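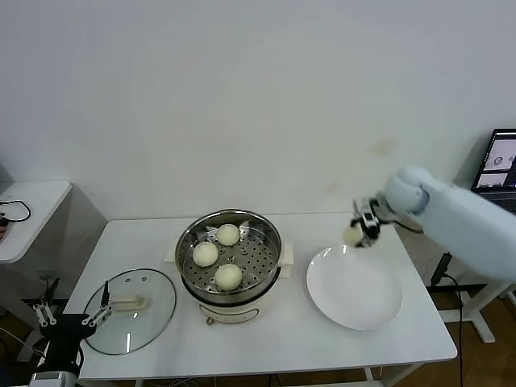
How many examples does it take to teach a pair of arms to move a bun from a steamer to a plate?

More than you think on the first day, and fewer than you fear by the second week. Stelerel was asking for 60 good ones before it would try a single bun alone.

Nadja Koller had written that number on the back of her hand in blue ink, and she loved it. Sixty! In school she had once practiced the same piano piece all winter for one recital, and this felt like that, only with better snacks.

"Number 14," she called out. "Recording."

Florian Trummer brought the arm in too high, stopped, and let out a breath. A stop was fine. Waltraud Hubmann had told them so on Monday — leave your small corrections in, because a learner that has never seen a mistake has no idea how to climb out of one. So he corrected, came down slowly, closed the fingers and lifted.

"Oh, that was lovely," said Nadja. "Keep it. Keep, keep, keep."

"It was crooked."

"It was crooked and then you fixed it! That's the best kind."
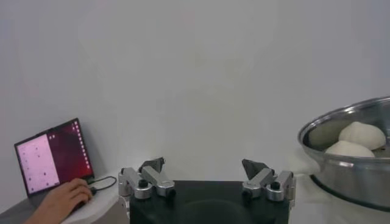

She typed a note beside the episode. Her notes were longer than anyone else's at Jotside, and Konrad Lehner had complained that the training code would never read them. Nadja wrote them anyway. "Came in high, thought about it, came down nicely." One day somebody would want to know why the arm paused over a bun like a person choosing a chocolate, and the answer would be sitting right there under number 14.

They went on. Number 19 was thrown out for a squashed bun. The next few went so smoothly that Florian began to hum, and Waltraud came over to listen, or to watch, it was hard to tell with her.

"You're getting too good," she said.

"Is that bad?"

"You take the same path every time. Start somewhere else. Move the plate a little. Let it see more of the world."

"The world," said Florian, "is one table."

"Then let it see more of the table."

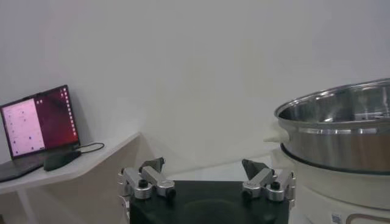 Nadja thought about that while she saved the last batch. She had always imagined that teaching a machine would be like filling out a form, everything in its box. But what they were really handing over was Florian's hands. His little wait before closing the fingers, the way he eased off at the plate. If Konrad took a turn, the arm would learn some of Konrad too, who grabbed at things as if the bus were leaving.

"Konrad should do ten," she said suddenly.

"Konrad will flatten them," said Waltraud.

"Ten gentle ones, then. And you do ten. I'll do ten! It should have all of us in it."

Waltraud looked at the blue number on Nadja's hand for a long moment. Then she sat down in Florian's chair, pushed up both sleeves, and asked which control closed the fingers.

Her first try took forever. The arm crept across the steamer like a cat on a cold floor, and Nadja found she was gripping the edge of the desk and grinning.

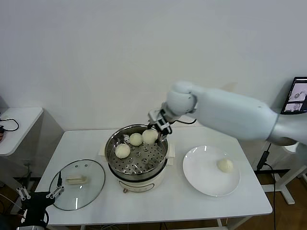 Waltraud's turn, with one bun on the plate and three in the steamer.

"Recording," Nadja whispered, and started on the note.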